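The Last Pour

The tasting room at Irnescombe opened at six, and by ten past I had the bottles lined up on the counter. I had worked for Pravel Wines for 2 years. My job was to pour, say where the grapes came from, and take orders at the end.

That night there were eight bottles and a cider. The cider was from Tiwari, a small press on the other side of the valley, and it was on the list as a favor to the owner's sister. I had tasted it in September and thought it was too sharp. I put it at the far end and planned to get to it last, when people had stopped paying attention.

The guests came in out of the rain and hung their coats on the chairs. One couple had driven 75 miles. A man in a gray sweater sat by himself near the window and asked for water before anything else.

I poured the whites. I said what was on the card – pear, wet stone, a little butter. The woman from the couple wrote it all down. The man in the sweater wrote nothing. He held each glass under his nose for a long time, drank half, and tipped the rest into the bucket.
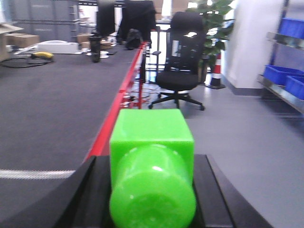 Page last changed: 10/7/20

By the reds they were talking to each other and I could rest my feet. Someone asked how many bottles we made in a year and I told them 3,534, the number I had been given when I started. The man by the window looked up.

"It was 300 when I worked here," he said. "We did the corks by hand."

I asked him when that was. He said before the new roof. I didn't know there had been an old one.

I skipped the dessert wine and brought him the cider. He smelled it and put the glass down and then picked it up again. This time he drank all of it.

"That's off the trees behind the school," he said. "They never pick them late enough."

"I think it's too sharp," I said.

"It is too sharp." He held out the glass, and I filled it.

The couple ordered a case of the second white and left their card number on the pad. The others went out together, still talking. I washed the glasses and he dried them, although I hadn't asked him to. He knew which shelf they went on. When we were done he put on his coat and paid for one bottle of the cider – in coins, counted out on the counter – and I wrapped it in newspaper and held the door.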